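Moving Out of Bettencourt House: Frequently Asked Questions

Last updated 24/12/2019
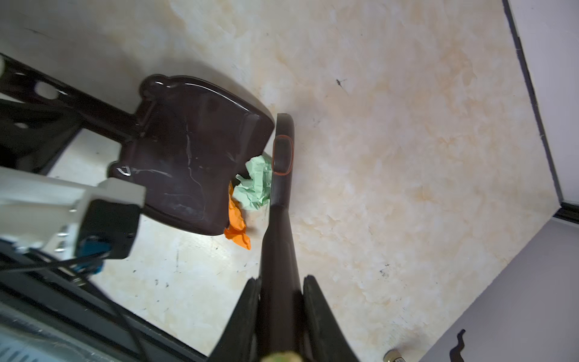
These are the questions the office gets when a lease is coming to an end. Please read them before calling. We like hearing from you, but we like it more when it's about something else.

How much notice do I have to give?

Two full months, in writing. Email counts. Telling the front desk in the elevator does not, even if the front desk said "okay."

I gave notice and changed my mind. Can I stay?

Possibly. If your apartment hasn't been promised to anyone, we'll tear up the notice and speak of it no more. If it has, we can put you on the list for another one, along with everybody else who wants a south-facing kitchen.

What does "broom clean" mean?

It's the phrase in your lease, and it means what your grandmother thinks it means. Floors swept, trash gone, cabinets empty, fridge empty and wiped. You don't have to shampoo, polish or repaint. A lemon-scented candle is a nice gesture and changes nothing.

Do I have to fill the nail holes?

Small ones, no. If you mounted a television, a hammock or a climbing wall, yes. Please don't use toothpaste. We can tell, and so can the ants.

Can I leave furniture for the next tenant?

Only if the next tenant has agreed in writing. So far the demand for other people's futons has been modest. Anything left behind is hauled away at $73 per item, and a sectional is billed by the section.

When do I get my deposit back?

Checks go out in January for anyone leaving at the end of this year. Give us a forwarding address. We once held a check for more than 4 months for a tenant whose address on file was "Mom's."

How do I book the freight elevator?

Use the Cilar booking page, same login as your rent. Slots are two hours long. The elevator at the Sonusthorpe Street entrance is the big one; the other fits a mattress only if you and the mattress are both flexible.

What do I do with my keys?

Put them all in an envelope with your apartment number on it and drop it in the slot at room 121. Mailbox key too. Everyone forgets the mailbox key, and replacing the lock comes out of the deposit.

Can I be there for the walk-through?

Yes, and we'd prefer it. It takes a few minutes. Bring the check-in sheet you signed when you moved in, or come by beforehand and we'll copy ours.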